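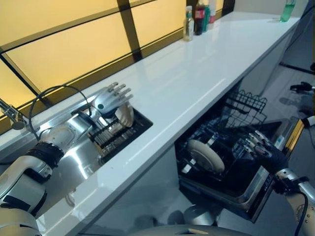

Wakusstead Drinks Exporters Group
Minutes, June meeting, 2pm

Apologies: one recieved, from Handness.

1. Last minutes
Agreed. One change, item 4, "duty" should read "deposit".

2. Cider to Canada
Order confirmed, 2,000 cases, first lot to leave by end of month. Rinell supplying the dry, Sivakumar the medium. Back labels need French as well, proofs still not seen. Rinell to chase printer.

3. Shipping costs
Now 181 a pallet, up from last quote. Long talk on this. Handness said by email they would share a container if dates suit. Sivakumar not keen, wants own seal on the load. Left open. Get two more quotes before next time.

4. Perry
83 cases sent back by the Dutch buyer, paperwork wrong not the drink. Commodity code typed in twice on one form and missed off the other. Resend or sell at home? Split view. Rinell to ask buyer whether he will still take them at the old price.

5. Trade fair
Stand booked, 2 tables. Half the fee paid, rest due on the day. Glasses to be hired, not brought. Tasting rota to go round by email, please reply this time.

6. Subs
Three members still owe. Reminder to go out agian.

7. AOB
Spelling of Wakusstead wrong on the banner (one s). Reprint cost to be found out.
Pallet wrap running low, Sivakumar to order.

Closed 3.40pm. Next meeting same place, date to follow.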